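Nettoyer et retendre des assises en cannage sans tout refaire ?

Posté par In-ho Song

Bonjour à tous,

Je me lance parce que je tourne en rond depuis février. J'ai récupéré 4 chaises cannées chez ma tante, à Mullness, qui déménageait et qui voulait tout donner. La structure est saine, rien ne bouge, mais les assises se sont creusées (surtout deux d'entre elles, celles où on s'asseyait tous les jours, forcément). Les brins ne sont pas cassés, enfin presque pas, il y en a un qui s'effiloche vers l'avant sur la plus vieille.

J'ai lu tout et son contraire. Un voisin me dit de passer de l'eau bouillante dessus, ma mère jure par le vinaigre, et sur un autre site quelqu'un explique qu'il faut tout découper et repartir de zéro avec du cannage au mètre. J'aimerais autant éviter, vu que je n'ai jamais fait ça de ma vie et que j'ai deux mains gauches.

Donc, est-ce qu'on peut vraiment retendre un cannage détendu ? Et tant qu'à faire, comment enlever la crasse grise qui s'est mise dans les croisements ? J'ai essayé une éponge avec du produit vaisselle sur un coin, ça n'a pas changé grand-chose. Les chaises iront dans la cuisine, donc il faut que ça tienne à l'usage, avec des enfants qui montent dessus à genoux.

Merci d'avance !

Posté par Garba Lawal

Salut In-ho,

Oui, ça se retend, et c'est même assez bluffant la première fois ! J'ai commencé par les chaises de mes beaux-parents il y a quelques années et depuis toute la famille m'apporte les siennes (je ne dis pas que c'est une bonne idée).

Oublie l'eau bouillante. De l'eau bien chaude du robinet suffit. Tu retournes la chaise et tu mouilles par le dessous, parce que le dessus du brin, c'est l'écorce du rotin, elle est lisse et elle n'absorbe presque rien. Le dessous est poreux, lui, il boit. Tu poses un vieux torchon trempé et essoré sur toute la surface, tu laisses une bonne demi-heure, tu remouilles si ça sèche. Quand le cannage est souple sous les doigts, tu enlèves le torchon, tu remets la chaise sur ses pieds et tu n'y touches plus. En séchant, les fibres se resserrent. Attends le lendemain avant de t'asseoir, et encore, si ta cuisine est humide, attends plus.
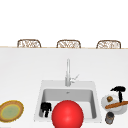 Si une seule fois ne suffit pas, tu recommences. Sur celles de mes beaux-parents il a fallu 3 passages pour la pire, et elle n'est jamais redevenue aussi plate que les autres, mais franchement elle est confortable. Évite le sèche-cheveux et le radiateur, un séchage trop rapide rend les brins cassants et là tu vas vraiment devoir tout changer.

Pour la crasse, fais-le avant de retendre, comme ça tu ne mouilles pas dix fois. Un peu de savon noir dans de l'eau tiède, une brosse à dents souple, et tu suis le sens des brins. Dans les croisements tu tapotes au lieu de frotter. Ensuite tu rinces avec un chiffon propre bien essoré. Le vinaigre, je m'en méfie, ça m'a laissé une auréole plus claire sur un dossier et je la vois encore chaque fois que je passe devant — ma femme, elle, ne l'a jamais remarquée.

Ton brin effiloché : une pointe de colle à bois par-dessous, une pince à linge pour tenir si tu arrives à la glisser, et tu laisses prendre. Ça n'est pas éternel, mais ça évite que ça file.

Ah, et tes enfants à genoux... Le cannage déteste ça. Le poids d'une personne assise est réparti, un genou c'est un poinçon. Un petit coussin plat avec des liens, c'est moche ou joli selon le tissu, mais ça sauve l'assise.

Posté par rotinette_2425

+1 pour le torchon, ça marche. Par contre attention si les chaises ont été vernies, l'eau ne rentre pas et tu vas attendre pour rien. Regarde par-dessous si ça brille. Et vérifie que c'est du vrai rotin, il y a des imitations en papier torsadé ou en plastique. Sur le papier, il ne faut surtout pas tremper !

Posté par In-ho Song

Merci à vous deux, je viens de regarder avec la lampe du téléphone : mat dessous, donc a priori pas de vernis. Et le brin abîmé montre bien des fibres, je pense que c'est du vrai.

J'ai fait le savon noir sur la première, l'eau était marron, une horreur. Le torchon est posé depuis le début de la soirée. Garba, une question bête : si je fais les autres à la suite, je peux reprendre le même torchon ou la crasse va se redéposer ?

Posté par Garba Lawal

Rince-le à fond entre deux chaises et ça ira. Prends-en un blanc si tu en as, j'ai eu un torchon rouge qui a déteint et il a fallu ruser avec les coussins ensuite.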